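In June I visited the textile mill of Sönmez in Clilton, together with 18 other people from small clothing shops. The visit started at the gate, where we got ear plugs and a yellow vest. I advise you to wear closed shoes, my sandals were almost a reason to stay outside.

Our guide was Oğuzhan Dağdelen, who has worked in the dyeing department for 40 years. He speaks softly, so in the weaving hall I understood maybe half. The dyeing was the best part for me. They keep 373 shades in a cabinet with small drawers, and every drawer has a handwritten card. I asked for the green of the Dullari blankets, and he found the drawer without looking at the list.

After the tea break we went up to the knitting floor. It is more quiet there and the windows are large.
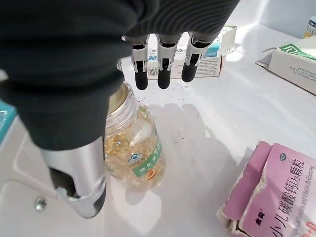 Knitted fabric was the reason I came, as my shop sells mostly cardigans. I learned that a rib can be tight and still give way when the body moves. Fine horizontal ribs in a dark charcoal gray, like on the covering over the back and palm of the hand, are what I would like for a winter cuff. Kakex has a similar yarn, but it gets small balls after three washes.

The outlet shop closes at 4 p.m. and they take only cash. I bought two cones of gray wool.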